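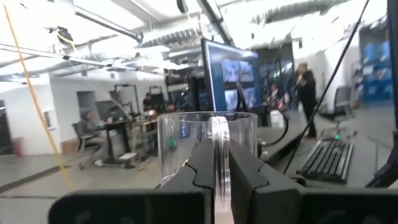 *The clear pitcher, main workspace.*

# Cups, pitchers & water: FAQ

Clenero building, main floor. Same questions keep landing in my inbox so they all live here now. Missing something? Write to Anoma Munasinghe, front desk.

## Pitcher

**Who fills the pitcher?**

Whoever wants water next. Tap in the kitchenette, cold side. Let it run a few seconds first.

**Can I put hot water in it?**

Please don't. It's plastic. The kettle is for hot, pour straight from the kettle into your mug.

**Lemon, mint, cucumber?**

Fine, if you empty it out the same day. Fruit left overnight gets slimy and then the whole thing smells. Rinse right after.

**It looks cloudy. Dirty?**

Usually just hard water. Splash of white vinegar, fill with warm (not hot) water, leave it half an hour, rinse twice. No scouring pads, they scratch and the scratches don't come out. If it's still cloudy after that, leave it with me.

**Can it sit next to a keyboard?**

Half full at most, and lift it by the handle. We've lost two keyboards since February. Pour away from the desk, not over it.

## Cups

**Which cups are for everybody?**

The colored plastic ones: blue, orange, the see-through teal. Also the tan mug with the short handle. Anything with a name on the bottom is somebody's own, leave it be.

**Does a color mean anything?**

No. Take what's there. People were saving the teal one becuase it's bigger, please stop.

**How do I keep track of mine during the day?**

Pick a color in the morning and stick with it. If two of you pick the same, strip of masking tape and initials. Tape comes off before washing.

**Dishwasher ok?**

Plastic cups, top rack only. Tan mug by hand, quick wash, dry it with a towel, don't leave it soaking. When in doubt wash it by hand.

**Where do clean ones go?**

Kitchenette, shelf over the sink, upside down on the mat. If they're still wet don't stack them, they stick and then someone yanks and one goes flying.

**I found cups left on a table. Whose job?**

Yours, sorry. If there's a drink in it, ask the nearest person first. After 6 pm anything left out gets washed, no asking.

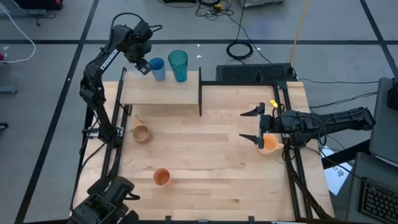

**How much does a replacement cup cost?**

Two dollars for a plastic one, paid at the front desk. Chips and cracks from normal use are on us.

## Ordering more

**Where do they come from?**

Fedard for the plastic cups, Arriaga for mugs. Arriaga ships slower so tell me early.

**How many do you keep in the building?**

86 plastic cups on the last count, all floors. We bought a box of 50 on top of that and it's still sealed, stock closet, second shelf. Ask before you open it.

**Big event coming up, can we get paper ones?**

Yes. Paper cups come in cartons of 700 and there's nearly always one open. More than that, I need a week's notice.

**Can we get glass?**

Not on the main floor. Glass is ok in the Nistau room upstairs, carpet in there and a door that shuts.

## Spills

**Water on a wooden tabletop?**

Wipe it right away, along the grain, dry cloth. Coffee: damp cloth first, then dry. Don't leave a wet cup standing on bare wood, you get a ring. Coasters are in the drawer under the kettle.

**Water on a keyboard?**

Unplug it, flip it upside down on a towel, leave it there overnight. No hair dryer. Tell me either way so I can get a spare ready for you.

**Water near a power strip or a cable?**

Don't touch it. Keep people back, call the front desk, we'll cut power to that row from the panel and mop up after.

**Where's the mop?**

Closet by the restrooms, left side. Hang it back up wet end down and rinse the bucket out, pleas.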